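Hand-held gripper recording > Good practice > Written rules for home sessions, how strict?

gundia_kitchen
August 30, 2022
Hello all, and sorry in advance for the length! I've been asked to tidy up our rules for recording with hand-held grippers in people's homes, and what I inherited is a sheet of 85 items that I'm fairly sure no operator has read to the end. I'd love to get it down to one page. Chopsticks on a glass table is the kind of task I mean, small stuff in an ordinary lived-in room.

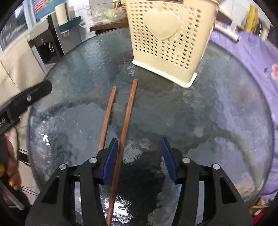
My draft so far: fingers fully open at the start of every take, one object per grasp, and if you drop something you leave it and finish the take. Where I'm stuck is the background. Do we clear it or leave it be?

tidham_lou
Leave it, please! We cleared everything for our April set, all 200 takes, and I've regretted it ever since. A kitchen has bottles and bags in it and the rule sheet ought to say so. I would ask people to check the labels and letters lying about for names and addresses, though, and that one I'd make a hard rule.

ernano
I have to disagree a little, with love. Glass tops give me awful glare, and I'd want a plain mat written in for thin objects. We threw out 269 takes last time and most of them were reflections.

tidham_lou
But then you've only got chopsticks on a mat, dear ernano. Mark the glare in the notes and let whoever uses the takes decide.

sung_bench
Somewhere in between for me. We allow glass but ask for 8 takes on it first, then a look through before carrying on. And do add a line about how to hold long thin things, it saves so much arguing later. Ours says grip it between both pads, tip down, and get it over the holder before you lower.

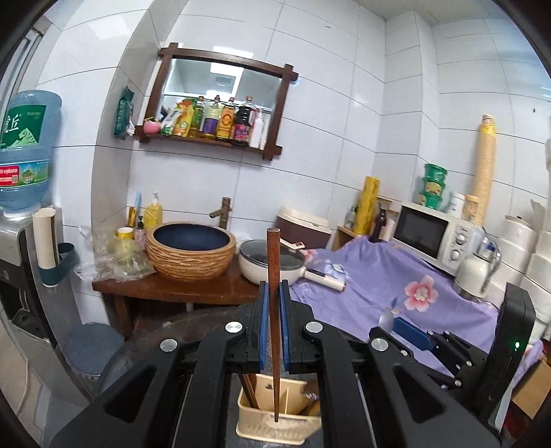 Chopstick held tip down above the holder

gundia_kitchen
Oh, I like the look-through idea very much, I'm stealing that. Labels rule is going in too. ernano, would you settle for the mat as optional?

ernano
Optional is fine, as long as it's on the page and not in a footnote :)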